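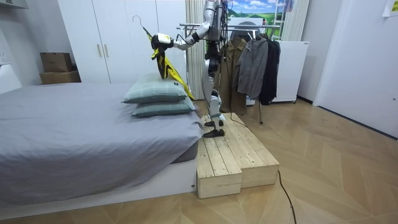 Acta de la reunión de seguimiento, sala de pruebas de Iltutura
1 de marzo de 2020

Preside: Consuelo Puma
Asisten: equipo de manipulación, equipo de locomoción, mantenimiento. Por Schmieder, su técnico de servicio, por teléfono.

1. Acta anterior
Se aprueba sin cambios.

2. Parada en la tarea de ropa
Locomoción expone el incidente. Durante el traslado de la prenda amarilla desde la cama hasta el perchero, el robot entró en parada protegida con el código 1512 — pérdida de comunicación con la articulación de la cadera — y quedó sin par en las piernas durante unos 11 segundos. El operador tenía la mano en el pulsador y lo accionó. No hubo caída ni daños personales.

El registro muestra 2 avisos previos del mismo código, los dos con el robot de pie en la plataforma. Nadie los escaló. Consuelo Puma pide que conste que un aviso de comunicación en las piernas es motivo de parada aunque se borre solo.
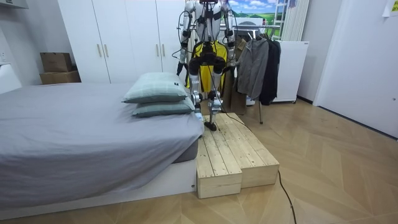

Robot junto a la plataforma de madera, prenda a la altura de la cadera.

Se discute la causa. Mantenimiento cree que el conector de la cadera se afloja por el tirón del cable que va por el suelo. Schmieder no lo descarta, pero quiere ver el registro completo antes de pronunciarse y recuerda que el firmware instalado es anterior al de julio. Manipulación señala que la prenda colgante pudo engancharse en los cables de la cintura. No hay datos para confirmarlo. Queda abierto.

3. Agarre
La pinza Barov sujeta bien el tejido por el hombro sobre la cama. El problema aparece al levantar: la tela resbala, el brazo corrige y la corrección carga la cadera. Se propone bajar la velocidad de elevación y no mover los pies mientras el brazo esté extendido. Se acepta de forma provisional.
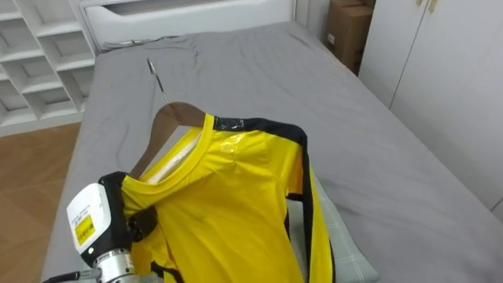
4. Plataforma y cables
Mantenimiento informa de que la plataforma no está fijada al suelo. Se acuerda fijarla antes de la próxima sesión. El cable se llevará por arriba con el brazo de Grudov, si la pieza llega a tiempo; si no llega, no se hacen pruebas sobre la plataforma.

Sobre el perchero, manipulación pide mantenerlo donde está para no rehacer las trayectorias. Se acepta.

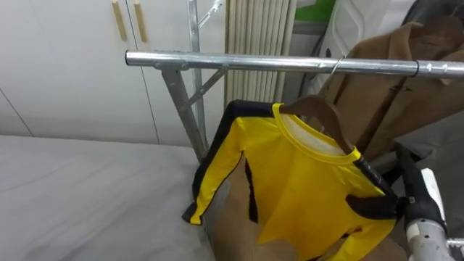

Prenda en la barra del perchero, con la pinza en el hombro.

5. Acuerdos
— Suspender las pruebas sobre la plataforma hasta revisar el conector. Responsable: mantenimiento.
— Enviar a Schmieder el registro completo. Responsable: locomoción.
— Añadir el código 1512 a la lista de parada inmediata. Responsable: Consuelo Puma.
— Repetir la tarea de colgado con velocidad reducida y el robot a nivel del suelo. Responsable: manipulación.

6. Ruegos y preguntas
Se pregunta si hay que comunicar el incidente a la aseguradora. Consuelo Puma lo consultará.

Se levanta la sesión.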